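I have been trying to like beige for most of my adult life. The flat in Trurkorbridge came with 14 shades of it, and for two years I told visitors it was restful. Then in December I bought a length of patterned covering with ferns on it, and the whole thing unravelled.

It was meant for the inside of a drawer. I held it up against the table "just to see", which is how I also ended up with a cat and a fixed-rate mortgage. The pattern is grey fern fronds and leafy sprigs with little peachy-orange blossoms, all on off-white. My grandmother would have called it cheerful. My sister called it "a dentist's, but a nice one".

I've looked at rather a lot of florals since, and I've come round to a rule: if you're going to have ferns, have them right up to the edges. A small fern mat in the middle of a large plain table looks like an apology. Pale walls help too, especially ones with a bit of lavender in them.

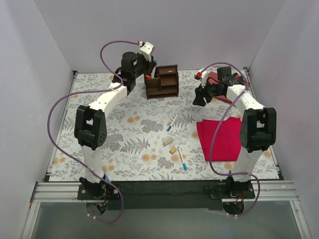
## What to put on it

Very little, is my advice. Grey leaves will put up with almost anything, but the peach is fussy. Red fabric is fine in small doses. I tried a mustard teapot for 6 days and had to put it back in the cupboard.

Wood is the safe choice. I have a small wooden box from Skenura that cost 40 pounds and holds stamps, and it has never looked better.

The drawer is still unlined.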